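Chapter 7
Bottles, Boxes and Where They Go

Tarek El Ouafi and Nadine Hijazi

Before you start

Bring two empty plastic drink bottles from home. Any size. Rinse them the night before, not in the class sink on Friday morning with everyone else. You'll also need a shallow box, a table you can clear, and your notebook from Chapter 6.

Words for this chapter: neck, thread, collar, shoulder, base, label, sort, bale.

7.1 Looking at the bottle

Most of us only ever look at the label. Start at the other end. Take the cap off and turn the open mouth toward you. Run a thumb round the thread.

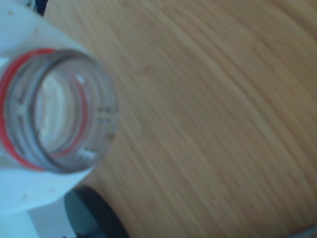 Now the collar. It's the ring left behind when the cap is first twisted off, and it's often a different plastic from the body. Some depots want it on, some want it off, some dont care. Ukitz, the depot we follow in this unit, takes bottles with the collar still on. Write down the colour of yours. Write down whether the cap matches.

7.2 Sorting at the table

One box, one kind of thing. Clear drink bottles in the first box, everything else waits. Iman Ragab ran this with her Grade 8s in April, 319 bottles over two weeks, and her one rule was no mixing. Caps could stay on or come off as long as you logged it.
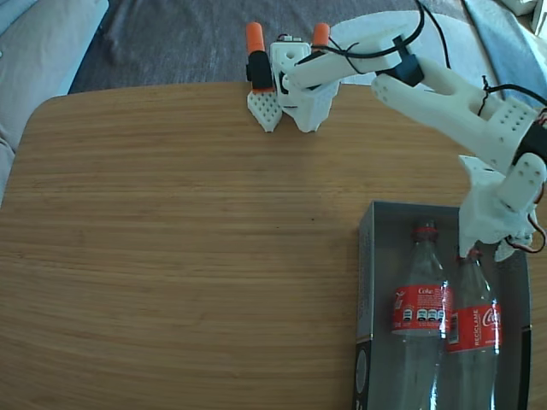 Figure 7.1 Two clear bottles in the grey box, red caps on.

Lay them flat, necks the same way if they fit. Don't crush yet.

7.3 Reading the label

Labels carry more than the brand. Ingredients, nutrition marks, a deposit line, somtimes an instruction. Copy down any word you don't know and look it up after.

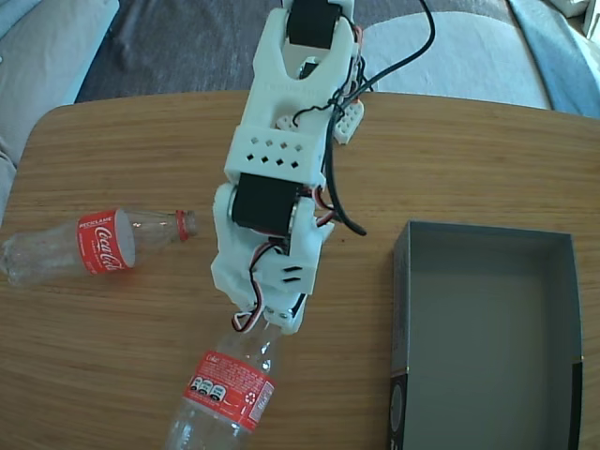
A clear bottle is easy to lose track of once the table fills up. Work from one side to the other. If one bottle is lying on its side and the box is still waiting at the corner, as it is on this table, deal with that bottle before you fetch more. Then tick your sheet.

Big and small bottles go together at this stage. Size matters later, at the baler, see 7.5.
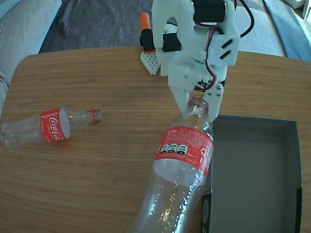

Same plastic, same box. Check the labels again if you're unsure, then check with a partner.

Try it

1. Sort 40 bottles as a class. Time it.
2. List every colour of cap and collar.
3. Yasmine says a bottle with no cap should go in a seperate box. Do you agree? Two sentences.

Next: 7.4, Caps.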